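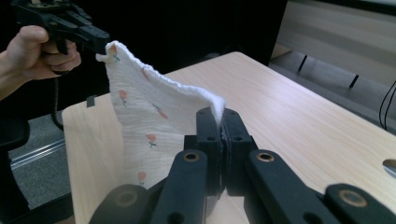

Two-Handed Cloth Handling: Gallery and Notes

Flower-print muslin held by two corners. The left gripper has the upper-left corner, the right gripper has the other. The looped border sags a little between them, and the rest of the cloth hangs free over the tabletop.

About this page

The Fuentealba Lab studies how robots can learn to handle soft things from recordings of people doing the same job. This page goes with our work on cloth. It covers how the recordings were made, what the Nanov policy learned from them, and where it still fails. The paper has the full method and the tables. The notes here are shorter and leave out the math.

The task

A cloth lies on a table in a loose heap. The robot has to find two neighboring corners, lift the cloth by them, spread the top edge, lay the cloth flat, and fold it in half. A person does all of this in a few seconds without thinking much about it. For a robot the hard part comes early. A crumpled cloth has corners that are folded under or hidden behind other layers, and a fold in the middle of the fabric can look a lot like a corner.

The spread is the other difficult step. The two grippers have to move apart far enough that the top edge comes close to straight, then stop. If they stop too soon, the cloth lands with a wrinkle down the middle. If they go too far, one corner slips out of the jaws. Soft crepe fabrics stretch, so the right distance changes from cloth to cloth and can't be set ahead of time.

Recording

Every demonstration was made by a person with a gripper in each hand. The jaws open and close the way the robot's jaws do, and each tool carries a camera that looks down past the jaws. The robot uses the same jaws and the same camera placement, so the view it works from is close to the view in the recordings. The arm itself doesn't appear in the training data at all.

We also log how wide the jaws are open and where each tool is in space. The position of one tool relative to the other turned out to matter more than the position of either one relative to the table. Most of the useful information in a spread is the gap between the two hands.

We recorded 1027 demonstrations. After checking, 900 were kept for training. A recording was dropped if tracking was lost on either side, if the two camera streams couldn't be lined up, or if the person set a tool down partway through. Mistakes in the handling itself were kept as long as the person recovered and finished the fold. Those recordings are useful. Without them the policy has never seen a dropped corner and has no idea what to do about one.

The cloths

There are 21 cloths in the set. They fall into three groups, and the training set has 300 demonstrations from each.

Muslin and other crinkled fabrics. Light, stretchy, and slow to settle. The surface texture breaks up the image and makes small folds hard to see. Borders are often thicker than the body of the cloth, which helps with finding an edge and gets in the way when the jaws close on it.

Smooth wovens. Dish towels, napkins, and plain cotton squares. Creases are sharp and hold their shape, so the cloth remembers the last fold. We shook these out between recordings.

Pile fabrics. Terry and fleece. Thick enough that the jaws sometimes catch only the loops and then lose them when the cloth is lifted.

Prints were mixed on purpose. A repeated motif gives the policy something to track as the cloth moves, and we wanted to know if it would come to depend on that. Plain white cloths are in every group for comparison.

The method in short

Nanov takes the two camera views, the jaw openings, and the pose of one hand relative to the other. It predicts a short run of motion for both hands together, carries out the first part of it, looks again, and predicts again. One network controls both sides. We tried separate networks for left and right early on. Each side did a fair job with its own corner, and then the two fell out of step as soon as the cloth was in the air.

The one addition that made a clear difference was a tension signal. We don't measure force at the jaws. The policy learns to estimate from the images how slack the top edge is, using labels we added by hand to part of the data. Felicja Makowska did the first round of labels and wrote the guide that the later labelers followed. Her guide has three levels - slack, near straight, and tight - and a rule that any recording where two people disagree goes back for a third look.

Labels were added only between the moment both corners leave the table and the moment the lower edge touches down again. Before that there is no top edge to judge, and after that the table is holding up part of the cloth.

Results

On cloths from the training set, the full sequence from heap to folded cloth worked in eight of every ten tries. On cloths the policy had not seen, it was six of ten. Taking out the tension signal cost two tries in ten on the muslin group and made almost no difference on the pile fabrics, which barely stretch under their own weight.

Print had less effect than we expected. The policy did slightly better on patterned cloths while they were lying on the table and no better once they were lifted. Border type had a larger effect. Cloths with a raised or looped border were picked up by the right spot more often than cloths with a thin hem.

Speed is still a weak point. The robot takes several times as long as a person to do the same fold, and most of that time goes into the first grasp. Once both corners are held, it moves at close to the pace of the recordings.

What goes wrong

False corners. The policy grasps a fold in the middle of the cloth and lifts. It often notices once the cloth is hanging and lets go, but sometimes it goes on and lays down a twisted shape.

Double layers. The jaws close on two layers at once. With thin muslin this is very hard to see from either camera. The spread then looks normal and the cloth lands already half folded.

Diagonal corners. The two hands hold opposite corners in place of neighboring ones. This happened mostly with small square cloths. The policy has no step for handing a corner over, so we count it as a failure and reset.

Blocked views. The jaws and linkages take up a good part of each camera's view, and when the hands are close together they also hide each other. A wider lens would help with the second problem and do little for the first.

Equipment notes

The pivots on the hand-held tools are bushed so the linkages stay free of play after a lot of opening and closing. Worn pivots gave us bad jaw readings in an earlier version, and we threw out that whole batch of recordings. The jaw readings are now checked at the start of each session by closing on a spacer of known width.

The table height was kept the same for all the recordings. Lighting was not controlled. We recorded in the morning and late in the afternoon, with the room lights on and off, and that variation is in the data.

The robot trials were run in the Titow Building, in a different room from the recordings and on a different table.

Data

The recordings are being released as the Kullik set. Each one includes both camera streams, tool poses, jaw openings, a cloth number, and tension labels where we have them. The dropped recordings are included in a separate folder with the reason each one was dropped. The first part goes up in June. The labeling guide is in the same download as a text file.

Related pages: Paper and appendix - Kullik download - Labeling guide - Lab home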